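Members' Technical Forum
Stage and Event Lighting
Topic: Replacement of tungsten profiles – colour temperature and dimming

hallmanager_skundby
Posted in September

Members are invited to comment on the following. Our organisation operates the main hall at Skundby and is preparing to replace its tungsten profile spots with LED units. The hall is used for concerts, public meetings and a small programme of touring drama. The existing dimmers are to be retained for the house lights only.

Two suppliers have been consulted. Gunnlaugsson has proposed a fixed warm white engine. Rallow has proposed a variable white unit at a higher price. We should be grateful for the views of members who have completed a similar change, in particular on behaviour at the lower end of the fade.

balcony_rail
Reply 1

We would recommend the variable white unit. Touring companies arrive with plots drawn up for either tungsten or daylight, and a fixed warm source obliges them to add correction filter, with a loss of output. The additional cost should be set against the filter stock which you will no longer be buying.

dimmer_room
Reply 2

I must respectfully disagree with the previous reply. A fixed warm engine normally gives more light for the same power, and a hall which mainly holds concerts and meetings will seldom be asked for anything else. At Stedemmont we fitted 12 fixed units over the platform and have received one request for daylight in that time, which was met with filter from stock.

balcony_rail
Reply 3

The original enquiry mentions touring drama. One request at a concert venue is not a fair guide to what a visiting lighting designer will expect.

dimmer_room
Reply 4

That point is accepted as far as drama is concerned. I would still ask how many weeks of the year are affected before the larger sum is committed.

hallmanager_skundby
Reply 5

Thank you both. Drama accounts for 2 weeks in the year. Could members also comment on the fade? Our musicians have complained of a visible step when the demonstration unit goes to black.

patch_and_focus
Reply 6

The step is often a matter of settings. Most units of this class offer a choice of dimming curve, and the one selected at the factory is not always suitable for theatre use. Please check the following before rejecting either product:

Dimming curve set to square law or the tungsten setting, if provided
Control channel set to 16 bit at both the unit and the desk
Fade time tested at ten seconds or longer, with the hall fully dark
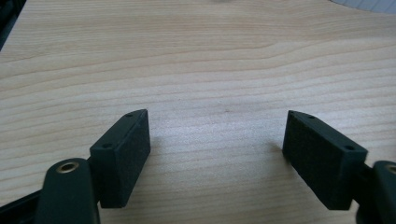 I would add that the refresh rate should be confirmed in writing if your concerts are recorded. We asked for 4000 Hz as a minimum and both of our tenderers were able to comply – although one charged for the firmware change.

balcony_rail
Reply 7

Agreed on all points. Fan noise should also be measured from the front row, as manufacturers' figures are often given for the quiet mode at reduced output.

dimmer_room
Reply 8

Fan noise is a further argument for the fixed unit, in my view. Ours run in quiet mode throughout.

hallmanager_skundby
Reply 9

The curve on the demonstration unit had been left at linear. It will be tested again on the square law setting and the result will be posted under this topic. Fan noise has been added to the tender questions.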